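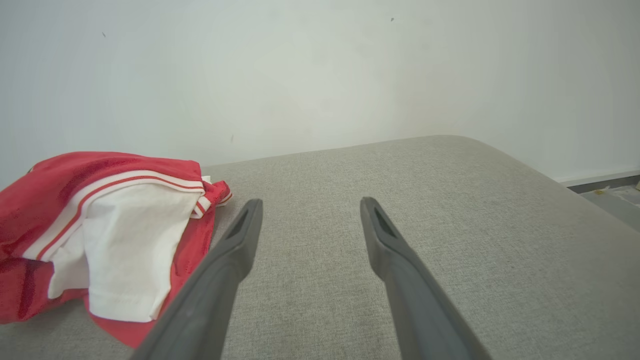 The open day at Rivera was supposed to start at ten, and at ten on the dot a woman with a clipboard came out to tell us that the robot was nearly ready. We were in the parking lot at the time, 37 of us by the sign-in sheet, and most of us had dressed for the indoors. It was the last Saturday in October, and the wind in Ornwood comes straight off the reservoir.

Rivera makes machines that tidy up. The company has the second floor of what used to be a carpet showroom, halfway between the Ornwood bus depot and a place that sells hot tubs, and once a year it lets the public in to look. You get a paper badge, a granola bar and a tour. You also get to stand behind a strip of yellow tape and watch an arm with two gray fingers think about laundry.

I use the word "think" loosely. Our guide did not care for it at all. She preferred "plan," and corrected a man in a hunting jacket twice.

The part of the building they call the apartment has white walls and baseboards, and somebody has gone to the trouble of giving it a lived-in amount of dirt. The job that morning was clothes on furniture. A red and white garment lay in a heap on a light gray upholstered seat, the way it would in any house with a teenager in it, and the gripper hung over the fabric beside it with its fingers open. It stayed that way for a good while. A boy near the front asked if it was broken. The guide said it was looking. The boy said he did that too when his mom told him to clean his room, and this got the biggest laugh of the day.

A wadded-up piece of clothing turns out to be a miserable thing to hand to a robot. A cup has a shape, and it keeps that shape when you grab it. A shirt has as many shapes as there are ways to drop it. The striped trim might be a collar or a cuff, depending on how the rest has landed, and a fold in the middle can look a lot like an edge. People sort this out with their hands, mostly while watching television. The arm has a camera down by its fingers and has to settle on one spot to pinch.

Rivera's answer is practice. The staff have put the arm through 1000 pickups on this one kind of seat, we were told, and then they changed the seat. I asked why. The guide said that gray fabric had been going too well, and that the next one would be plaid. She seemed to be looking forward to it.

When the fingers finally went down, the room got very quiet for a bunch of adults watching a chore. They closed on a fold. They came up with the fold and most of what was attached to it, swung left, and let go over a bin. A sleeve stayed hooked on the rim. There was applause anyway, and I am sorry to report that I joined in.

They ran it seven times before lunch. Five went in the bin. One went on the floor, and one was lifted a few inches, held there with great care, and put back where it came from. The engineer at the desk typed something short. I have worked with people whose record was worse, and they had dental.

After the demonstration we were allowed questions. Someone wanted to know what it would cost, and was told it wasn't for sale. Someone else wanted to know if it could fold. There was a pause. A team over in Voststead is working on folding, the guide said, in the tone you'd use for a cousin who has gone to live on a boat. A retired machinist who had driven in from Eltbridge asked about the slots near the tips of the fingers and then stayed by the desk for half an hour, long after the rest of us had moved on to the granola bars. He was having the best day of anyone there.

The tour ended in the parts room, where we were shown a shelf of older fingers. Some were short and fat. One pair had been coated with something rubbery that picked up lint so well it had to be retired, though the staff still use it on the office chairs. Children were allowed to hold these. So was I, after I asked.

I went home that afternoon with my paper badge still on and found a sweatshirt on the arm of my own couch, where it had been since Wednesday. I stood over it with one hand out and tried to work out where I'd pinch it - by the hood, I decided, or maybe the pocket. Then the phone rang. The sweatshirt was there until Monday.

Rivera plans to hold the next open day in the fall, same building, second floor. Bring a coat for the parking lot.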